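Tustarance Household Words List

README, version 2

What it is

Tustarance is a list of 1296 everyday English words for making passphrases with dice. Each word has a four-digit key using the numbers one to six, so four rolls of an ordinary die pick one word. The list was put together for people in Australia who found the usual lists full of American spellings and words they'd never say aloud.

Files

words.txt – the list, one key and one word per line, separated by a tab
removed.txt – words dropped between the first version and this one, with a short code for why
notes.txt – spelling decisions, in no particular order

All files are UTF-8 with Unix line endings. There are no capitals, apostrophes or hyphens in the word column.

Where the words came from

The first draft was typed up by Thu Đàm and Vinh Võ from their own shopping lists, school newsletters and a pile of council mail. Guoqing Fan then cut anything longer than eight letters and anything that could be misheard over the phone. Of the words cut, 455 are recorded in removed.txt. Cuts made before we started keeping that file are lost. 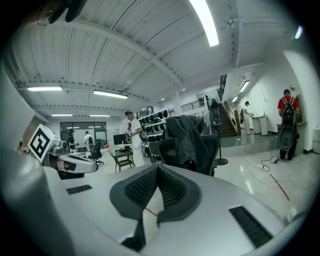

Spelling follows Australian use: colour, grey, tyre, kerb, mould. Where a word has two spellings in common use here, we kept the one Thư Lã's style sheet gave and removed the other, so jail is in and gaol is out. Words for plain shapes and surfaces have held up well, and black, white, mesh, vent, slot and cube have been in since the first draft. Red is in too. Grey stays with an e, and gray is listed in removed.txt under code S.

Removal codes

S – spelling variant of a word already listed
H – sounds like another word (pair and pear both went)
P – prefix of another word, or has one as a prefix
L – too long
R – rude, or rude often enough
X – someone objected and we didn't argue

A few words carry more than one code. Only the first is the reason we'd defend.

Using the list

Roll four dice, or one die four times, and read them left to right. Look up the key. Repeat until you have at least six words. Leave a space between words if the site allows it, otherwise a full stop. Don't reroll because you dislike a word – choosing your favourites makes the passphrase weaker.

Each word adds a little over 10 bits, so six words come to 62. For a password manager or disk encryption, use seven or eight.

Known problems

The list leans heavily on kitchens and gardens. Some plurals slipped in where the singular had been removed as a sound-alike. Tuấn Phan has pointed out that esky and doona will puzzle anyone who learned English elsewhere. They're staying in this version, but a plainer alternative list called Rumden is planned.

Keys will change in the next version. If you've written down dice rolls instead of words, keep a copy of this file with them.

Licence

Public domain. Credit is welcome. If you change the list, please give it another name so people can tell which keys they have.

Corrections

Send the key, the word and the problem. One correction per message is easiest. Thu goes through them on Tuesday evenings.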